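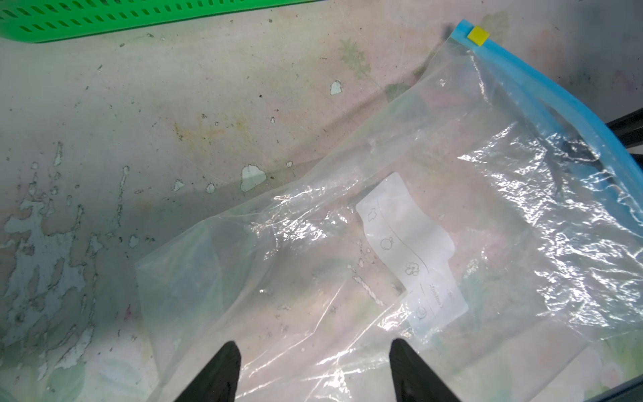
Figure 4.1 A zip-top bag and the two fingers of a gripper, seen from the wrist.

Chapter 4
What a Standard Can and Can't Promise

Suppliers like to say that a robot cell "meets the standard". Students should learn to ask which standard, which clause, and who did the checking. A certificate may cover the arm as it left the factory and say nothing about the bench it was later bolted to, the bags it handles or the person reaching in beside it.

Take bagging vegetables. It sounds trivial, and the rule books mostly treat it that way. Clear film wrinkles, throws glare back at a camera and folds over on itself. A limit on grip force, however carefully written, tells you very little about whether a bag will open.
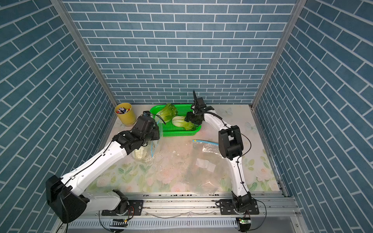 Two arms sharing one bench make matters worse. Each may be perfectly well behaved on its own, yet the risk assessment has to cover the pair, including the space where their paths cross. In the Joltico exercise at the end of this chapter you will read a 40-page assessment that gives this shared space 12 lines. We don't think that is enough, and you may find you can defend a harsher view.

Hygiene is another gap. A machine safety document will rarely ask what the work surface is made of, how worn it is, or how anyone would clean it. Food rules do ask, but they were largely written with people in mind - people who notice a crumb and wipe it up.

Be wary, too, of trial counts. The Bouvier case reports 1,065 cycles without a stoppage. Before being impressed, find out what was counted as a stoppage, and who reset the bench between cycles.
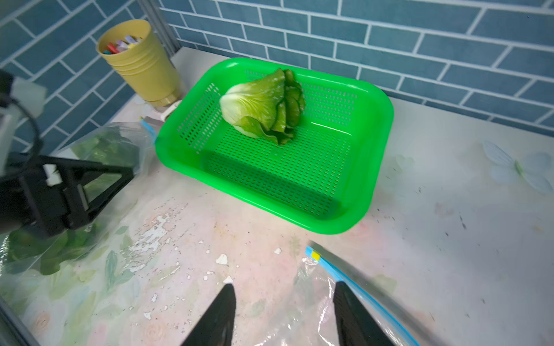
4.1 Reading the scope clause first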